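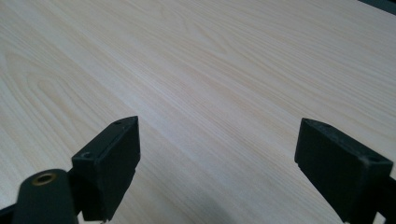
Table top, pale wood grain.

Prudton Community Hall users group
Minutes, 28 May 2024

Present: Oana Dinu (chair), Rodica Gavrilă, Stavros Vukčević, Emilian Jitaru (notes). Apologies from Luminița Dumitrescu, at work.

1. Last minutes
Agreed. One fix, the choir is Drangate Singers, not Drangate School. Emilian to change.

2. Money
Balance 2,569 dollars. Electric bill not in yet. Rodica wants two signatures on anything over 80 dollars, agreed by all. Stavros still owed for paint, has lost recipt, will look again.

3. Tables
Long talk. The old folding ones wobble and two have legs that won't lock. Oana for replacing the lot, Stavros would rather fix what can be fixed. Pale wood grain top liked best, dark shows every cup ring. Rodica asked does it scratch, no one sure. Quote from Mullora is for 16 tables, delivery extra. Emilian to ask for a price on half that and whether they take old ones away. Decide next time.

4. Bookings
Pană dance group want the later slot through August. OK as long as they lock up. Choir asked to move to the small room, piano is in the big one, so no. Double booking last month was the paper calendar and the online one not matching. From now on paper calendar is the one that counts. Luminița to copy everything over.

5. Kitchen
Fridge making the noise again. Stavros says level it first before anyone calls a repair guy. Tea towels: please take home and bring back. Cupboard by the door to be kept for the lunch club, label needed.

6. Parking
3 complaints from the neighbors, all same evening. Cars across the driveway. Oana will write to them and say sorry. Sign for the gate, wording to be short. Rodica has a spare board.

7. Summer supper
Same as last year, bring a dish. No raffle, too much work. Emilian to check if the Drangate band is free, if not just a speaker and somebodys phone. Date left open untill we hear.

8. AOB
Back door key missing from hook. Check your pockets.
Lost property box is full, goes to the thrift store after next meeting.

Closed early, hall needed for yoga.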